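Saltar al contenido
Buscar en la comunidad... Buscar Borrar

Usamos cookies para recordar tu sesión. Aceptar Configurar

Simulador para el club de robótica: ¿cómo evito que mi robot de dos brazos choque con los muebles?

Sajib Howlader
¡Hola a todos! Estoy en el club de robótica de mi instituto y este curso nos hemos apuntado a la liga Girka, categoría de tareas domésticas en simulación. Hay que entregar en septiembre y estamos emocionadísimos (es nuestra primera vez). El problema: de 42 intentos grabados, en 12 el brazo derecho roza un mueble antes de llegar al objetivo y el intento queda anulado. Usamos Wavis como planificador, con los márgenes que trae de serie. ¿Subo el margen en toda la escena o solo en algunos objetos? Si lo subo mucho, el brazo se queda quieto y no encuentra camino.

Afroza Ekanayake
¡Qué categoría tan bonita habéis elegido! Yo llevo el taller de segundo y pasamos justo por eso. No toques el margen global. Ponlo por objeto: generoso en lo grande y fijo, pequeño en lo que tienes que agarrar o pulsar. Después separa la maniobra en dos tramos, uno de acercamiento rápido y otro final, lento, en línea recta. Con ese cambio mis alumnos completaron 104 recorridos seguidos sin una anulación, y los aplausos se oían desde el pasillo.

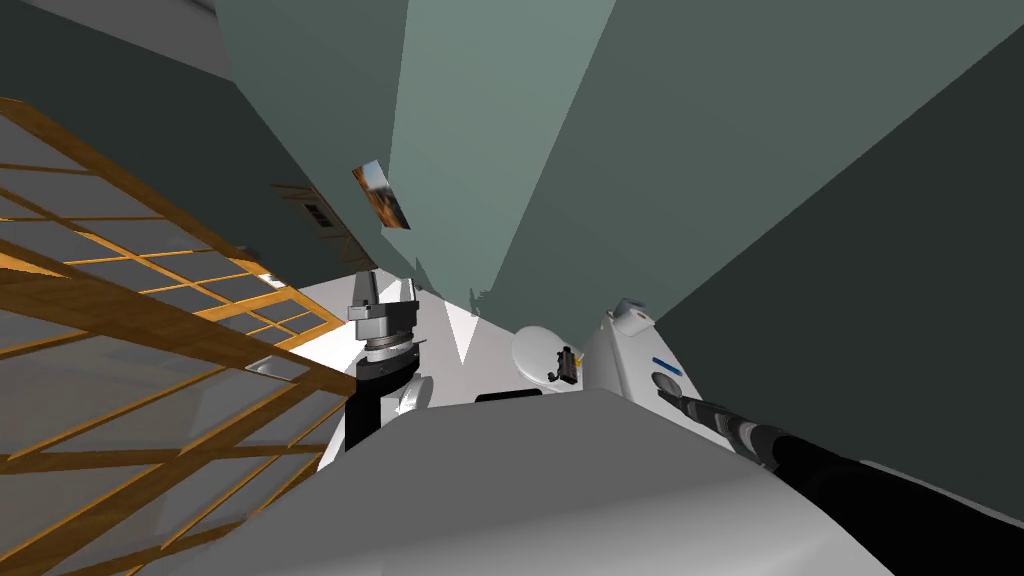 El margen por objeto se nota más cuanto más llena está la habitación, y por eso practicamos con muebles grandes desde el primer día. Haz una lista de lo que no se mueve y dale a cada cosa su propio volumen de colisión. La estantería de madera, por ejemplo, va como un bloque entero - no modeles cada compartimento si no vas a meter la pinza dentro. En cambio, el aparato blanco de la etiqueta azul lleva un volumen ajustado, porque la pinza derecha tiene que quedarse muy cerca. Y mete también el torso del robot en la lista, que a nosotros se nos olvidó y los codos hacían cosas rarísimas. Ah, y prueba a bajar la velocidad del tramo final antes de tocar nada más.

kanagaratnam_fan
a mi me funcionó subir las iteraciones del planificador a 400 y ya. tarda más pero sale. suerte!!

Sajib Howlader
¡Mil gracias, Afroza! El torso tampoco lo teníamos puesto. El lunes lo probamos con todo el equipo y os cuento - lo de las 400 iteraciones también, aunque el portátil del club sufre bastante.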